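Drurkitz Night Orienteering: your questions answered

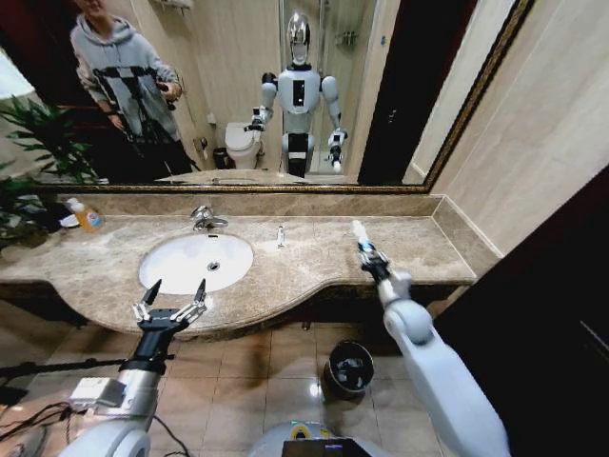
Grey hoodie, big mirror, marble worktop.

I'm Malathi Bangera and I plan the courses for Drurkitz, our after-dark orienteering race in April. I get the same emails every year, so I've put my replies in one place!

Do I need to have done this before?
No. The short course has 139 metres of climb and stays on paths nearly all the way (the long one very much doesn't).

Can I run with a friend?
Yes, on the short course, in pairs. The long course is solo only, sorry.

What sort of head torch should I bring?
Anything you can read a map by for 2 hours. I use an old Porkero and carry spare batteries in a sandwich bag.

How do I start?
Starts are staggered. Pick up your timing chip at the Sfeir hut, then walk to the start – it's almost 400 metres, uphill, and people always leave it too late.

What scale is the map?
The long course is 1:10,000. I've drawn the short one bigger because I can't read the small stuff in the dark either.

What if I miss a control?
You'll be listed as mispunched, but please still come through the finish and download, or we'll be out looking for you.

Are dogs allowed?
Not on the courses. They're very welcome at the hut, on a lead.

Last updated 8/29/23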